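Comparing two grippers with toy bricks

15 Mar 2019

Since May I wanted to compare the Ilto fingers with the Horkis fingers, and finally I had a free evening for it. Both kinds are black and angular, so I write down in the notebook which ones are mounted, otherwise I mix them up. The controller is the Dinsa, with the settings from my last post.
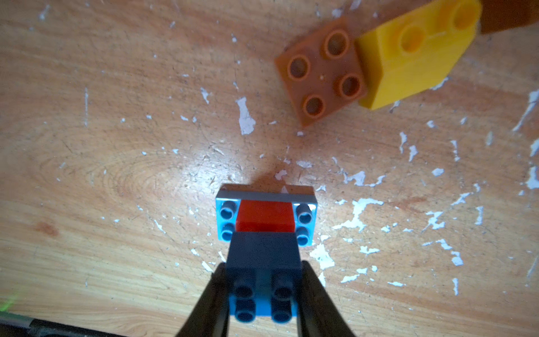 My first question was how much the wrist camera helps me when I bring one brick close to another. With only the side camera I am always a little wrong in depth. From the wrist I can see the four studs of the blue brick between the fingers, and the red brick on its plate just beyond, so I can line them up slowly. The view near the fingers is a bit blurred, but I got used to it quickly.

The other camera is still needed for planning, as the wrist sees very little of the table.

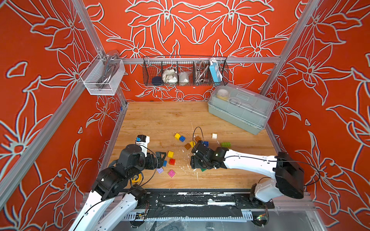 Both arms among the bricks, fixed camera.

I drive the arms one at a time. The log has 1,268 steps for the Ilto and 2,091 for the Horkis, but please do not compare these numbers directly, I made longer pauses with the second one. My feeling is that the Ilto closes softer and the Horkis holds better at the very tip.
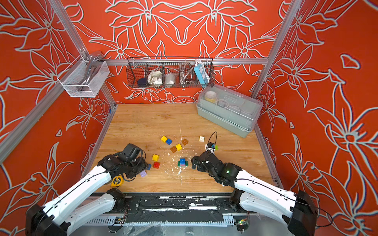 Photo: own work, fixed camera

Small bricks at the tip, like the green one on the right arm, are the test I trust most. If the fingers are not parallel, the brick turns when they close. I corrected this with a thin Eker pad and repeated the grasp three times. Next I want to try a lower closing speed.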